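Fellowship Hall Walk-Through: Fall Checklist with Comments
Destuvholm Community Church, Okidham Road building
Small Groups and Hospitality

Welcome back, everyone! The new study season starts in November, and I could not be happier about it. We have more groups signed up than we had last year, two of them brand new, and the Saturday morning study on Paul's letters is moving out of the side room and into the hall so that everyone can get a chair. Before any of that happens we go through the building with this list. I have done it so many times that I know the squeak in every door, and I still find something new each time.

The way it works is simple. Each item has a result (OK, FIX, or WATCH) and then a comment. OK means leave it alone. FIX means it gets done before the first group meets. WATCH means it is fine for now, and the person opening up should take a look each week. I have filled in the results from this fall's walk-through. If you lead a group, please read all of it, even the parts about rooms you never use – you may end up in one when the furnace quits.

PART 1. GETTING IN AND OUT

1.1 Main doors open fully from the inside without a key. OK
Both sides swing well. The left one used to drag on the mat, and the new mat is thinner. Hooray for the thin mat!

1.2 Side door by the kitchen opens from the inside. FIX
It opens, but you have to lean on it. The weather strip has come loose at the bottom and bunches up. I can get it open with my hip and a bag of hymnals in each arm, and that is not the standard we are going for. Think of our oldest members on a dark evening.

1.3 Exit signs lit. OK
All of them. The one over the stage was changed in the summer.

1.4 Path to each exit clear for the width of a wheelchair. FIX
The coat rack has wandered again. It belongs on the wall beside the bulletin board, and there is tape on the floor for it. Please, please put it back on the tape. Also, the music stands do not live in the hallway.

1.5 Outside steps and ramp: rail tight, surface sound. WATCH
The rail is tight. There is a small crack on the second step that has not grown since spring. Ice melt is in the bin inside the door, and the scoop is tied to the bin now, so it should stay with us through the winter.

1.6 Parking lot lights come on at dusk. OK
Checked at 6 p.m. on a cloudy evening and every one was on. Beautiful sight.

PART 2. TABLES AND CHAIRS

2.1 Folding tables: legs lock, no wobble. WATCH
Open the legs all the way before you let go, then press down on each corner with a flat hand. Do this every time, even if the table was up yesterday. Two people to carry a long one. I know you are strong! Two people anyway.

2.2 Table edges and tops free of splits or sharp spots. OK
Run your hand along the edge before the children's group sits down. 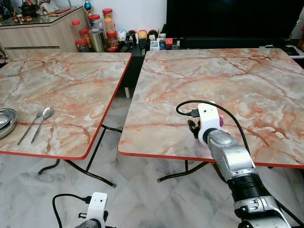 2.3 Chairs: no cracked seats, no missing feet. FIX
Three chairs are set aside with yellow tape on the back. They are not spare seats, however full the room gets. Last season one of them made its way back into the circle in time for the closing prayer, and I spent the whole benediction staring at it.

2.4 Chairs stacked no higher than the mark on the wall. OK
The mark is the strip of green tape. If the stack covers the tape, start another stack.

2.5 Room for people to move between tables. OK
The layout drawing is inside the supply closet door. It leaves a good aisle down the middle, and we tried it out with two strollers and a walker. It felt roomy. If your group likes a big circle instead of tables, wonderful, only leave a gap on the side nearest the main doors.

PART 3. KITCHEN AND COFFEE

3.1 Fire extinguisher in place, needle in the green. OK
It is on the hook to the left of the kitchen door. Read the tag while you are waiting for the coffee. It takes almost no time and you will be glad to know what it says.

3.2 Urn and kettle cords sound, nothing running across a walkway. FIX
The urn cord is fine. The trouble is where we put the urn. When it sits at the end of the counter the cord hangs at knee height for an adult and at face height for a preschooler. From now on it goes against the back wall, and the cups come forward to meet the people.

3.3 One heating appliance per outlet. WATCH
Our warming tray is rated at 1320 watts and the urn at 2000. They may not share an outlet, a power strip, or a friendly extension cord from somebody's trunk. We lost the lights in the middle of Second Thessalonians last winter, chapter two of all places, and it did make for a memorable discussion, but let's have the lights on this year.

3.4 Refrigerator cold, old food thrown out. FIX
Cold, yes. Thrown out, no. Anything without a name and a day on it goes home or goes away after the Saturday group.

3.5 Hand soap and paper towels at the sink. OK
Plenty. The Clolon Street pantry shared a case with us and we are so grateful.

3.6 Allergy cards on the snack table. OK
New cards are printed and in the top drawer. If you bake, fill one in. If you buy, leave the package next to the plate so people can read it for themselves.

PART 4. CHILDREN'S ROOM

4.1 Door window uncovered. FIX
The art is lovely! The art has to come down off the glass. There is a whole corkboard waiting for Noah and every one of his animals.

4.2 Two screened adults on the sheet for every session. WATCH
Filled through the first month. After that there are blanks. If your group can spare one person one time, the whole season fills up, and I promise you will have fun. A group leader who finds only one adult in the room combines the children with the hall until a second one comes.

4.3 Outlet covers in. OK
All in, including the one behind the bookshelf that I always forget.

4.4 Sign-in and pickup tags ready. OK
Same tags as last year. The tag goes home with the grown-up who dropped off, and the same tag comes back at pickup, even when we all know each other and have known each other since baptism.

PART 5. CANDLES, SOUND, AND ODDS AND ENDS

5.1 Candles on a steady stand, away from curtains. WATCH
The Advent group will want the big wreath before long. The wreath goes on the stone ledge. Battery candles for the children's table, real ones only where an adult is sitting within reach, and one person named out loud as the one who puts them out.

5.2 Microphone and projector cords taped flat. FIX
We are nearly out of tape. I have put it on the list. Until it arrives, run the cords along the wall and speak up; Paul managed with letters.

5.3 First aid kit full. FIX
Short on bandages and out of cold packs. Everything else is there. If you use something, put a check on the card in the lid so we can replace it.

5.4 Posted room limit visible. OK
The card by the main doors says 230 for the hall, and it is easy to read from the entry. We have never come close on a study night. I would love to be worried about it some day!

5.5 Bibles and study guides shelved below shoulder height. OK
Heavy boxes went to the bottom shelf. The large-print guides are at the end nearest the door, next to the Fung room key, where people can get at them without asking.
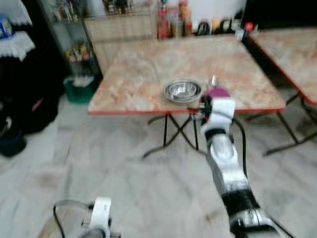
Who fills in the checklist when two groups share the hall on the same day?
The leader of the first group does the full opening list, and the leader of the last group does the closing list below. If you are in between, all you need to do is look over the exits and the kitchen and put your initials in the middle column.

PART 6. CLOSING UP

6.1 Urn, tray, and kettle unplugged. Touch the plug. Looking at it from across the room doesn't count, and I say that as someone who has driven back at 10 p.m. to look again.

6.2 Candles out, and the ledge cool to the touch before you go.

6.3 Tables folded and on the cart, chairs stacked below the green tape. If another group comes in within the hour, leave everything up and leave them a note with a kind word on it.

6.4 Restrooms checked, taps off, lights off. Knock first.

6.5 Thermostat back to the lower number on the card.

6.6 Side door latched. Pull it after you hear the click. Until the weather strip is fixed (see 1.2) you will need to pull twice.

6.7 Nobody walks to the lot alone after dark. Wait for each other. Some of our best conversations happen out there anyway, with the engines running and the chapter still going around in our heads.

STILL OPEN FROM THIS WALK-THROUGH

Side door strip. Coat rack back on its tape. Yellow-tape chairs repaired or gone. Urn moved. Refrigerator cleared. Children's door window. Cord tape. First aid refill.

If you can take one of these, write your name beside it on the paper copy in the hall office, and cross it off when it's finished. Blank copies for the weekly check are in the folder underneath. The next full walk-through is after Easter, and anyone who would like to come along with a flashlight is very welcome.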